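FOR IMMEDIATE RELEASE

Drulley Opens Mixed-Goods Packing Room in Fastville

Small orders from 839 product lines now packed under one roof; walk-in returns counter to follow in June

FASTVILLE, 23/11/2022 — Drulley, the household goods distributor, has opened a packing room for mixed small orders at its Fastville warehouse. The room handles orders that contain several unrelated items, such as a drain plug, a box of picture hooks and a bottle brush, which until now were packed at the ends of the same lines used for full cartons.

The new room is in the east half of the building, in space formerly used to store seasonal stock. It opened to live orders this month after a trial period in which the company packed only orders going to its own showroom. All mixed small orders shipped from Fastville now go through it.

Drulley carries 839 product lines in sizes small enough to be packed together. They include kitchen tools, shelf brackets, cabinet knobs, sponges, hose fittings, light switch covers and replacement parts for drying racks. Most customers who order from this part of the catalog want one or two of each item. The company said those orders had become a larger share of its work over the past few years and that the old arrangement no longer suited them.

"A pallet of one thing is easy to deal with," the company said in a statement. "A box with six different things in it takes more care. They are different weights, some of them scratch, and some of them will go through the side of the box if they are put in the wrong way. We wanted a room set up for that job."

How the room works

Goods arrive from the main shelves in open bins. Each bin holds a small mix of items, and the items are moved from the bin to a packing position, checked against the order and placed in a carton. Heavier and harder pieces go in first. Paper padding goes between layers. Anything with a point or a bare metal edge gets a cardboard sleeve before it goes in.

The carton is then closed and weighed. If the weight does not match what the order should weigh, the carton goes to a side table, where it is opened and checked by hand. Nothing leaves the side table until the packing slip has been signed.

The room can handle up to 2,000 orders a day. Drulley does not expect to reach that figure in ordinary weeks and said the space was sized for the busy period before the winter holidays.

Four carton sizes are used, down from the much longer list the warehouse kept before. The smallest is meant for orders of one to three light items. The largest takes a dish rack laid flat. Company staff tested the sizes against a year of past orders before settling on them. Orders that do not fit the largest carton are still packed on the main lines.

Bins and floors

Much of the planning went into the bins. The company tried deep bins with straight walls first and found that small parts collected in the corners, where they were hard to see and hard to pick up. The bins now in use are wide and open, with sides that slope outward. They are kept lightly filled. A bin that is packed to the top slows the work down, and items at the bottom get scuffed by whatever is lying on them.

Bins are wiped out at the end of each shift. Loose grit, bits of packaging and spilled screws are the usual finds. Any bin with a split or a sharp edge is taken out of use the same day.

The floor was resurfaced before the tables went in, and the lighting was replaced. The old storage area had been lit for finding pallets, and it was too dim for reading part numbers on a small bag. Lamps now hang directly over the bins and packing tables.

The tables, racks and carton shelving were supplied and fitted by Daserero. The work was done in stages over the summer so that the loading doors next to the room could stay open. Besnard supplied the paper padding and cardboard sleeves, both of which can go into household paper recycling.
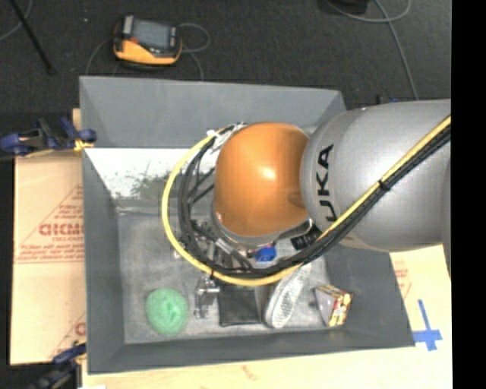
Changes for customers

Customers ordering through the Drulley catalog do not need to do anything differently. Order numbers, delivery charges and cutoff times stay the same. The packing slip has been redesigned and now lists items in the order in which they were packed, top layer first, so that the person unpacking can tick them off while emptying the carton. Small parts that belong together, such as a bracket and its screws, are put in one labeled paper bag.

Customers who receive a damaged or missing item should keep the slip. The number in its lower corner shows which table the carton came from and when it was closed — customer service will ask for it first.

Trade customers with standing orders may see their goods arrive in fewer cartons than before. Trade customers who prefer to have each product line boxed separately can ask for this through their usual account contact. There is no charge for separate boxing on orders of 100 items or more.

Returns counter

A walk-in returns counter will open beside the packing room in June. It will take back unused small goods bought from the catalog or the Fastville showroom. Returned items will be checked at the counter, put back into clean bins and sent to the shelves. Items with torn packaging that are otherwise in good order will be sold at a reduced price in the showroom.

Until the counter opens, returns should be sent by mail to the Fastville warehouse with the original packing slip enclosed. Hours for the counter will be posted at the showroom entrance and printed in the spring catalog.

Drulley said it has no plans at present to move small-order packing at its other sites. The Fastville room will be reviewed after its first full year, and the company will decide then whether the same layout would suit other buildings, some of which have lower ceilings and less floor space.

About Drulley

Drulley distributes household goods, kitchen tools and small hardware to shops, trade customers and the public. Its main warehouse and showroom are in Fastville.

Press contact: Drulley Press Office, Fastville. Floor plans of the packing room and a sample of the new packing slip are available on request.

###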